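Hello, and thanks for stopping by. We're Stellby, a small workshop with a rather narrow obsession: we want to know whether a machine can do the chores yet. I mean the proper ones, the jobs you find waiting when you get home tired.

My short answer is "a few of them, slowly, on a good day". The long answer is the rest of this page. 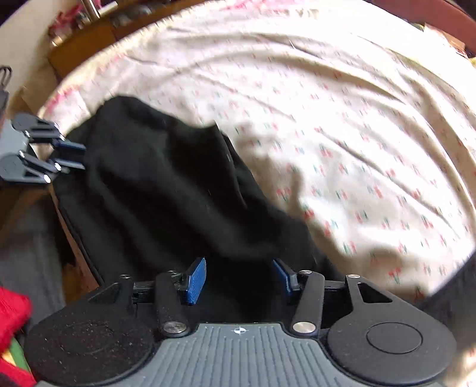
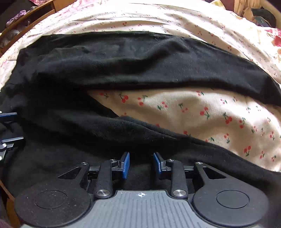
*Blue finger pads, a black garment and a cherry-print sheet: laundry, up close.*

I started Stellby after years of fixing packing lines for other people. Packing lines are lovely things if you like order. Every box is the same box, every belt runs at the same speed, and if a carton turns up squashed the whole thing stops and somebody like me gets a phone call. I used to drive home from those calls to a heap of washing on the bed and think, well, the line wouldn't last a minute in here.

That thought wouldn't go away, so I made a job out of it. We began with 2 people, one bench and an ironing board from a charity shop (still in use, still squeaks). We're 4 now, and we've got a proper kettle.

## What we do

We look at everyday jobs, work out what hands do when they do them, and then try the same jobs with grippers. After that we write down how it went in words a normal person can read. Some of our work is for firms who make machines and want an outsider's view before they promise anything to customers. The rest is for people on the other side of the counter: care homes, small hotels, a laundry or two, shops with a stockroom that never stays tidy. They've been told that a robot will sort them out, and they'd like a second opinion before they sign.

I love those visits! You learn so much from standing in a linen room for a morning. A folder who has been at it for years will shake a pillowcase once, catch two corners without looking and be on to the next before you've found your pencil. Ask how they did it and they can't tell you. So we go back to the bench and try to work it out the slow way.

## Why we keep going on about clothes

People expect us to talk about dishes, because dishes break and that makes a good story. But a plate is a kind thing to a machine. It's stiff, it stays the shape it was, and if you've picked up one you can probably pick up the next.

A jumper is another matter. Drop it twice and you get two different heaps. The sleeve you want may be under the back, or inside out, or under the other sleeve. Dark cloth is worse again, as one black fold on top of another looks much like a single black fold, and you have to find the edge before you can pinch it. We humans cheat by feel. We rub the cloth between finger and thumb, notice there are two layers when we wanted one, and let go of the spare without even thinking about it.

Then there's what's underneath. Put a garment on a bed and the sheet comes along for the ride if you pinch too deep. I've watched a gripper lift a cardigan beautifully, with half the bedding hanging off it like a tablecloth trick gone wrong. Pinch too shallow and you come up with nothing at all, or a bit of fluff.

So our clothes work goes in small steps. Find an edge. Take hold of it. Find a second one, hold the first still while you reach, and lift both together. Folding comes after all that, and people are often surprised how much of the job is over before the first fold is made.

## Where things stand

We keep a list of chores on the workshop wall, and there are 72 on it at the moment. Each one gets a colour. Green means I'd let a machine do it in my own house while I was out. Yellow means I'd want to be in the room. Red means don't bother yet.

I won't print the whole thing here, but this is the general feel of it:

- **Floors:** green in a flat, uncluttered room. Yellow the moment there are cables, tassels or a dog.
- **Moving boxes and crates on a shop floor:** green if they're all much the same and stacked by someone sensible.
- **Towels:** yellow. Flat, square and usually thick enough to grab, so they're the best place to start with laundry.
- **Shirts and jumpers:** red, with a bit of yellow creeping in at one corner.
- **Pairing socks:** yellow for the pairing, red for digging them out of the pile.
- **Changing a duvet cover:** red. I'm not sure I can do it myself.
- **Loading shelves from mixed cartons:** yellow with tidy packaging, red with anything in a floppy bag.

The colours move about. We've had a chore go from red to yellow and back again in the same winter, after we tried it in somebody's actual spare room and found that our bench had been flattering us. Good light and a clean table will make almost any machine look clever.

That's why we do as much as we can on beds, carpets and ordinary furniture, with the normal clutter of a home left where it is. It's slower, and my knees complain, but it's the only way I trust the answer.

## Our projects

**Skestavley** is our soft things project, and the one closest to my heart. It covers clothes, bedding, towels, tea towels and anything else that won't hold its shape. Two grippers are the usual set-up, one to hold and one to reach, as there's not a great deal you can fold with a single hand (try it with a sweatshirt and you'll see what I mean).

**Teltudik** is the shop-floor side. Stockrooms, returns counters, packing benches. The tasks are less fiddly than laundry but they go on for hours, so we care more about whether a thing still works at four in the afternoon with a bin full of torn cardboard. Returns are the hard part. Somebody sends back a pair of trousers stuffed into a bag that was made for a book, and you're right back to laundry again!

**Sampaio** is our write-up series. Each one takes a single chore and goes through it from start to finish: what the hands do, what went well with the grippers, where it all went wrong and how we'd try it next time. We include the dull failures too. A machine that misses the edge of a sleeve over and over is no fun to read about, but if you're thinking of buying one you'd want to know.

## What we won't tell you

We don't give dates. Every visitor asks me when they can stop folding, and I say the same thing each time – I don't know. I can tell you what has changed on the wall since December, and I can tell you which chores I think are stuck. Anyone who gives you a firm year for a machine that puts your washing away is guessing, and I'd rather not add my guess to the pile.

We don't sell robots either, and we don't take a cut from people who do. If we look at your linen room and think you'd be better off with a wider table and a second trolley, we'll say so. That's been our advice more often than you might think.

And we don't go in for talk of replacing people. The folks who show us their work know far more about it than we do. Most of them would happily hand over the lifting, the bending and the three hundredth flannel, and keep the parts that need judgement. I think that's a fair thing to want.

## Working with us

A first visit takes half a day. We come to you, watch the job being done and try not to get in the way. You'll get a few pages from us afterwards with our colours on them and the reasons written out. If it makes sense to go further, we'll borrow a bagful of your real items and put in some time with the grippers. Please don't wash and iron them specially. We want them as they come.

Schools and colleges are welcome at the workshop in small groups. Bring an old jumper, preferably one that you don't mind seeing picked up badly.

If you've got a chore that isn't on the wall, send it in through the contact page. We've just had a request for untangling fairy lights, which has gone straight on in red.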